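Review: the Parkitham customer feedback button, four months at our counter
By Hanan Kassab
November 11, 2021

I work in a small company that repairs and sells coffee machines, with one shop and a telephone line. Until this summer our way of measuring customer satisfaction was an e-mail with 13 questions, sent the day after the visit. Very few people answered it. Those who answered were either very angry or they were relatives of my colleague. So I asked for a budget and bought the Parkitham feedback set, and I promised to write down my experience for other small shops.

What you get

In the box there are two stands with four buttons each, one small base that connects to the router, a power cable for the base, and a paper guide. The stands work on batteries. You write your own question on a card and slide it behind a plastic window. You pay for the set one time, and after that there is a monthly subscription for the online page where the results are shown. The subscription is the part you should read slowly. The cheapest plan keeps 2000 answers and then deletes the oldest. For us it is enough, for a supermarket it will be gone in a week.

Setting it up

The guide promises 10 minutes. I needed 25, and I am quite patient with such things. The base did not find the network the first time, and the guide does not say that you must hold the reset button until the light changes colour twice. I found this in the help pages of the producer, under a title which has nothing to do with it. The second stand connected without any trouble.

I wrote to the support desk in Barnau about the guide and received a friendly answer the next morning. They said the text would be changed. I do not know if it has been.

Daily use

The buttons are large and have a good resistance when you press them. A short sound confirms the answer, and you can switch it off. I recommend you do so, as my colleagues began to look up each time they heard it, and then the customer felt watched.

Our first question was "Are you satisfied with our service today?" It was a bad question. Almost everybody pressed the dark green button and we learned nothing. In the second month I changed it to "Was it easy to get help today?" and the answers became much more mixed, above all in the hour after lunch, when only one of us is at the counter. We had guessed that people were waiting too long at that time, but we could not prove it to our manager. Now one of us eats later. This is a small change, and it came from a piece of paper behind a window more than from the electronics.

The place of the stand is also important. Beside the door it was used by children, who press everything several times. The system has a pause of a few seconds between two answers, but a child has more time than that. On the counter, next to the card reader, we get fewer answers but I believe them more.

The results page

The page is clear and works well on a telephone. You see the answers by hour, by day and by stand. You can export a table, and it opened in my spreadsheet without problems with the dates, which I cannot say about every program I use.

What I miss is a place for comments. A red button tells me that somebody was unhappy on a certain afternoon, but I cannot know if it was the price, the waiting or me. The larger plan offers a code which the customer can scan to write some words. I find it a pity that this is not included for everybody. I also miss an alarm for several bad answers in a row. It exists, again, only in the larger plan.

Compared with the Binau tablet

Before buying I borrowed a Binau tablet for two weeks from a shop in our street. It asks more questions and looks more modern. But it needs a socket, the screen must be cleaned often, and older customers stood in front of it without knowing where to begin. With the buttons I never had to explain anything. If you want long answers, take the tablet. If you want many short ones, take the buttons.

Small complaints

The plastic window scratches easily. The stands are light and move when someone presses hard, so I put a strip of rubber under each. The batteries of the first stand were empty after three months, and the page gave no warning. It only showed a quiet day, and I thought we had a quiet day.

My opinion

I will keep the set until February, when the subscription must be renewed, and probably after that too. It is useful if you are ready to change your question from time to time and to talk about the results with the people who stand at the counter. My mark is four out of five for the buttons and three out of five for the plans.

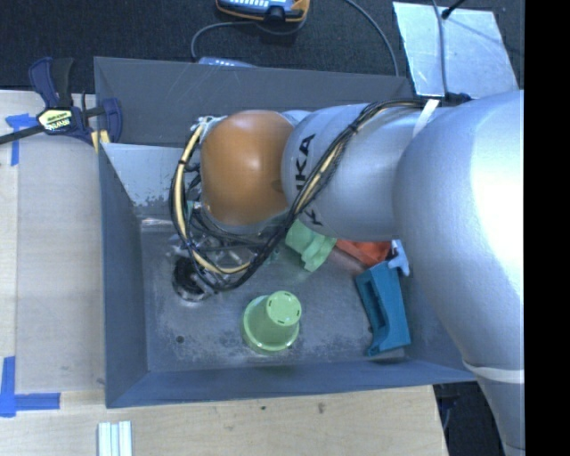 KUKA robot arm above a grey metal bin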